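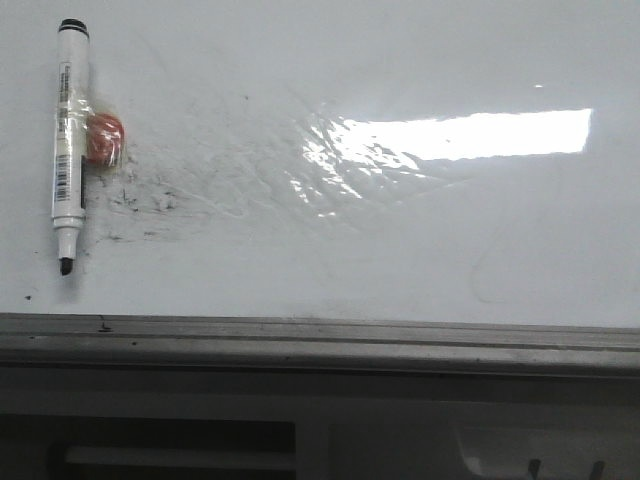 Favton – Ergebnisliste Modellpferde-Shows

Stand: 2021-11-17
Version 6, ersetzt alles davor. Bitte alte Kopien löschen, in der 5 waren die Klassencodes verrutscht.

Was drin ist

3,749 Zeilen, eine Zeile pro Platzierung. Live-Shows und Fotoshows gemischt, Spalte show_typ beachten! Resin, Custom, OF (Originalfinish) und Porzellan. Zubehör und Dioramen fehlen noch, kommen irgendwann.

Quellen: die Ergebniszettel der Civholm-Show, die Listen vom Csonka-Treffen, dazu Fotoshows aus dem Neton-Forum. Civholm ist komplett abgetippt. Csonka nur die Vormittagsklassen, die Nachmittagszettel sind nie bei mir angekommen. Wer welche hat, bitte melden.

Dateien

platzierungen.csv – Hauptdatei, Semikolon als Trenner, UTF-8
klassen.csv – Klassencodes mit Klartext
shows.csv – Name, Ort, Typ, Monat
korrekturen.txt – was seit Version 5 geändert wurde, unsortiert

Spalten in platzierungen.csv

show_id – verweist auf shows.csv
klasse – Code, siehe klassen.csv
platz – 1 bis 6. Leer = nur lobende Erwähnung
pferd – Showname, so wie auf dem Zettel. Schreibweisen NICHT vereinheitlicht
massstab – trad, classic, stablemate, sonst. Bei Fotoshows oft leer
finish – of, cust, resin, porz
starter – Zahl der Pferde in der Klasse, wenn notiert
bemerkung – Freitext, meistens Gekritzel vom Richtertisch

Besitzernamen sind raus, auch die Kürzel. War auf der Civholm-Show so abgesprochen und ich hab es dann überall gleich gemacht. Wer sein eigenes Pferd trotzdem nicht in der Liste haben will: kurze Nachricht mit Showname reicht, fliegt bei der nächsten Version raus.

Bekannte Probleme

- 40 Zeilen ohne Klasse. Zettel unleserlich, Kaffee oder Regen, keine Ahnung.
- Araber und Araber-Mix wurden in Csonka zusammen gerichtet, in Civholm getrennt. Lässt sich nicht sauber vergleichen.
- Ein Pferd kann unter zwei Namen auftauchen, wenn es verkauft wurde. Hab ich nur zusammengeführt wo ich sicher war.
- Im Neton-Forum gab es zeitweise geteilte Plätze, dann steht zweimal die 2 und keine 3. Kein Fehler.
- Umlaute in bemerkung teilweise kaputt, passiert beim Export. Wird nachgebesert.
- Excel macht aus manchen Klassencodes ein Datum. Beim Import Spalte klasse auf Text stellen.

Wofür taugt das

Nachschauen wer wo platziert war. Klassengrößen für die eigene Showplanung abschätzen, geht mit starter ganz gut. Rangliste über alle Shows: lieber nicht, die Richter und die Felder sind viel zu verschieden. Als Qualifikationsnachweis für andere Shows auch nicht, da zählt die Karte vom Veranstalter.

Mitmachen

Neue Ergebnisse am liebsten als CSV im gleichen Aufbau, zur Not Handyfoto vom Zettel. Bitte nicht mehr als 1,000 Zeilen auf einmal, ich lese alles einzeln gegen. Korrekturen mit show_id und Klasse, sonst such ich ewig. Wenn zwei Leute verschiedene Plätze melden, gilt der Zettel.

Nächste Version ist für März geplant, vor dem Saisonstart. Dann hoffentlich mit Zubehör und dem Rest aus Csonka.

Nutzung

Privat und für Vereine frei, Quelle Favton angeben. Nicht in Verkaufsanzeigen als "offizielles Ergebniss" zitieren, das gab schon Ärger.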